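Ticket 4140: Lieferung unvollständig, bitte nachschauen!

Hallo liebes Wiltstead-Team,

ich hab am 23. September 2021 mein Erkia-Set bekommen (danke, ging echt fix!) und gleich alles auf den Tisch gelegt. Auf der Packliste stehen aber noch 2 Kabel, und die finde ich einfach nicht. Den Karton hab ich schon auf den Kopf gestellt, das Füllpapier auch durchgewühlt – nix.

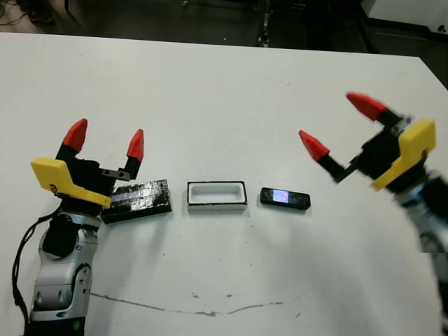 Anhang 1: schwarze Box, kleine weiße Schale, flaches schwarzes Gerät

Die Box und das Gerät will ich heute Abend noch nicht ausprobieren, ohne Kabel bringt das ja eh nichts. Kommen die vielleicht separat? Bei meiner Bestellung aus Mudby im Februar war das nämlich so, da lag der Rest zwei Tage später im Briefkasten.

Falls ihr sie nachschickt, bitte an die gleiche Adresse, Hausnummer 41. Viele Grüße!

Status: offen, wartet auf Lager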